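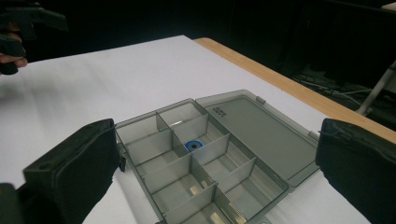

Notebook, December, 2:40 pm, Zestville bench

Sorting task for the Cisa set, two hand-held grippers, smoky gray organizer with eight compartments. 387 episodes in the bag before lunch and I'm still grinning about it. The Frei sync script just runs now (restart it if the left clock drifts, that's all it wants).

What I love about this box: see-through gray plastic on a white table. The dividers are thin, they get darker where they overlap, and the lid folded out flat puts even more of the same gray next to the cells. If the policy learns where the walls are from this, the opaque trays at Alitura should be a breeze!

Small blue ring is the target object for now. One ring, one compartment, then out again.
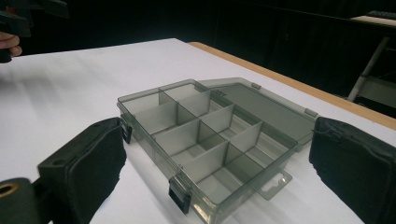 Notes on how we record: start with both grippers wide open, every time. Turn the box a bit between episodes, and don't square it up with the table edge, the early batch was far too tidy and the model copied it. Go slow on the approach. I threw out 68 takes for rushing, mostly my own.

Trained a quick one on the first 141 good episodes last night. It went to the correct cell on 3 starts it had never seen, box at odd angles and everything. Tiny test, but wow, much sooner than I expected.

Still to do: lid-closing episodes, and a second operator so it isn't all my wrist habits. Label the failures too, please don't delete them. Disk two is nearly full, swap it before the next block.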